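Irkness schools to get safety training in August, but few details

The Irkness school district says all 300 of its teachers and aides will finish a new safety course before classes start in August. The course lasts two hours. How much anyone can learn about keeping a room of four-year-olds calm in that time, the district didn't say.

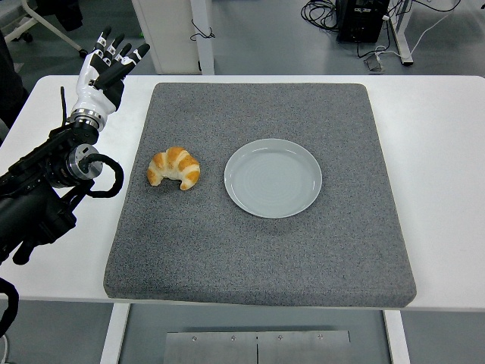 A croissant and a round plate on a gray pad.

Preschool teacher Liis Kütt has sat through seven such programs. "Each one was going to change everything - then we got a binder," she said.

The district has yet to release the cost or name a trainer.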